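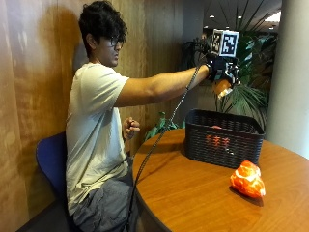

At the round table, right arm out.

Eslow is getting a supper club, and you're all invited

TRURKILIK, Thursday, February 13, 2025. I've written a lot of emails about this one, so it feels a little strange to finally put it in a press release, but okay, deep breath: Eslow is opening its kitchen in the evenings! Starting this month we'll be serving supper at long shared tables, one seating a night, with one menu that everybody eats. If you've been in for lunch you know the room already. It's the same room, just with the lamps turned down and a lot more soup.

I'm Saulius Mägi, and I've been running the lunch counter since we took over the old Baranauskienė bakery. People kept asking if we'd ever do dinner, and I kept saying no (I like going to bed early, sue me). Then last winter we put on a one-off night for the street and 303 people put their names down. Our dining room does not hold 303 people. So we've been working out how to do this properly, and the answer is small, often, and booked ahead.

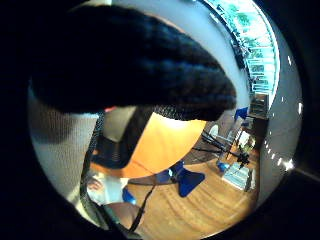

Baranauskienė still lives upstairs and has told me more than once that a supper without rye bread is just a late lunch, and that she'd be checking. So there will be rye bread. We're baking it in her old oven, from her recipe, and she has been very clear about how dark the crust needs to be. I've stopped arguing.

Now the food. The February menu opens with beet soup and sour cream, then there's a big dish of braised cabbage with either pork or mushrooms, potatoes done in the pan with dill, and a baked apple at the end with whatever the kitchen feels like pouring over it. We buy most of our vegetables from growers close to town, and the list moves around depending on what they bring us. If the carrots look great on a Tuesday, you're getting carrots. Tell us about allergies when you book and we'll cook around them, no extra charge and no fuss.

Supper is 11 dollars for kids and 28 for grown-ups, bread included. Drinks are separate. You can bring your own wine if you want to, and we have glasses. 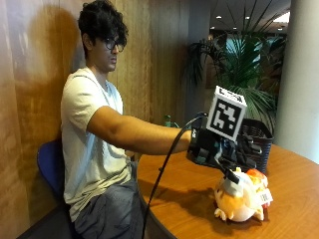
We're also setting aside seats at every supper that are already paid for, and anybody can ask for one when they book. You don't have to explain why. The money for those comes from Imix, the hardware store two doors down, which put in 3000 dollars to get us going, and from a jar on the counter that has collected another 400 since New Year's. Thank you to everyone who has been dropping their change in there. I do notice, and it has made me a bit teary during the lunch rush.

Booking is by phone or at the counter for now. We're working on a web page but I wouldn't hold your breath, I'm the one building it. Doors open at six, soup goes out at half past, and we'd love it if you could be sitting down by then. Coats go on the hooks by the back door. Dogs are fine on the porch side.

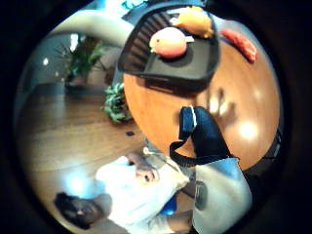
Play fruit on a tray at the round wooden table.

If you write about food, or you have a community calendar that needs filling, please come and eat with us before you print anything. Ask for Saulius at the Eslow counter, any day before three. After that I'm peeling potatoes, but you can come around the side and talk to me while I do it.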